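Drirkum astrology circle finds a new home, and the Stenel course is coming back

February 4, 2022

Well, it's finally settled, and I can stop being cagey about it at the shops. The Drirkum astrology circle has a new room for the year, and the Stenel course (the one half of you have been emailing me about since October) is going ahead again with a fresh outline and a proper set of printed notes. I've been sitting on this for a couple of weeks waiting for the booking to be confirmed, so forgive me if I go on a bit.

The room first. We're moving out of the old library annexe and into the upstairs space at the Ung Street hall. It's bigger, it has a kettle that works, and there's a wall we can pin charts to without getting a stern note afterwards. Parking is at the rear, off the laneway, and the side door is the one to use in the evenings. There are 30 chairs, and we've never filled more than that, though I'd dearly love to be proved wrong this year. If stairs are a problem for you, drop me a line before the first night and we'll use the ground floor meeting room for that session. It's smaller and a bit echoey but perfectly fine for a chart class.

Now the course. For anyone who missed it last time, Stenel is the beginners' program our circle put together for people who know their Sun sign, maybe their Moon, and would like to be able to look at a whole birth chart without feeling faint. It used to run over a single very long weekend, and I did that weekend myself, and by the second afternoon I couldn't have told you a trine from a tea towel. So I'm thrilled that it's been broken into 4 parts with a decent gap between each one.
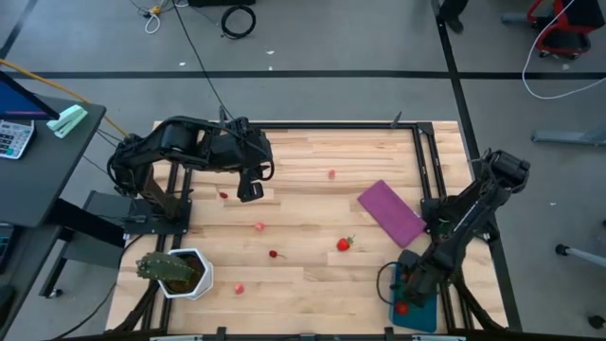

Part one is the planets and what each of them is supposed to be getting on with. Part two takes in the signs, with a lot more time given to the elements and modes than we had before, which was the most common request on the feedback sheets. Part three is the houses, and I'm told there'll be a bit of a barney over house systems, as there always is (I'm a whole sign person these days, after years of Placidus, and I will not be taking questions). Part four is aspects, and then pulling it all together with your own chart in front of you.

You don't need any software. Charts will be printed for everyone who sends in their birth details by the time of the first session. Do try to find your birth time if you can! Mum's memory of "just after tea" is lovely but it can shift your Ascendant by a whole sign, and then you've spent an evening getting fond of a Libra rising that was never yours. Hospital cards and baby books are worth a dig. If there's no time to be found, come anyway. We'll work with a noon chart and leave the houses alone, and there's still heaps to talk about.

The notes are the bit I'm most pleased about. The old handouts were photocopies of photocopies, and the glyph for Uranus had worn away to something like a squashed beetle. The new booklet has been laid out from scratch, it runs to 37 pages, and there's a blank wheel at the back for you to practise on. I've read an early copy over breakfast and only found two typos, both of them in the section I wrote. It'll be handed out on the first night and it's included in the fee.

Which brings me to the fee. It's $100 for all the parts together, and you can pay in two lots if that's easier. You can't book single sessions this time around. I know that'll annoy a few people, and I did argue the other side of it, but each part leans heavily on the one before and the drop-in nights last time were a muddle for everybody. If you did the old weekend version and would like to sit in as a refresher, it's half price, and you'll still get the booklet. 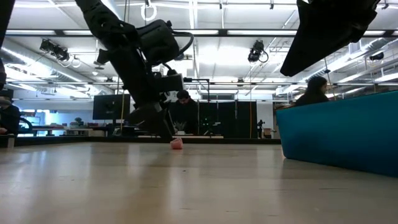 There's a reading list as well, but please don't rush out and buy the lot. A decent ephemeris is handy once you've got the bug, and the circle has a few that can be borrowed between sessions. Our lending shelf is moving to the new room with us. If you've had one of the big hardback books since before the last move (I'm not cross, I've got one myself), bring it along and it can go back on the shelf without anything being said.

I've been asked a few times whether the course is more on the psychological side or the predictive side. Mostly the first, I'd say. It looks at the chart as a way of thinking about your own habits and moods and the patterns you keep tripping over. Transits get a mention near the end, and anyone wanting more of that will probably enjoy the Sarkon evenings, which carry on as usual and are still free to members. Those are our casual nights where somebody puts up a chart and we all have a go at it. The next one is on the Saturn in Aquarius period, and given how the last couple of years have gone I reckon there'll be plenty to say. Bring a plate if you're able.

A few bits and pieces while I've got you. Membership renewals are due now, and the form hasn't changed. The newsletter will keep coming out by email, with paper copies at the hall for those who like something to scribble on. And the colour chart posters that sold out before Christmas are being reprinted, in both sizes, so if you put your name down for one you're still on the list and needn't do it again.

To enrol in Stenel, reply to the newsletter email with your name, your birth date, time and place, and whether you'd like to pay in one go or two. I'll write back with the bank details and the dates for each part. Bookings are open from today and they'll close when the chairs run out. I'll be there for every session, up the back near the kettle, so come and say hello if you're new.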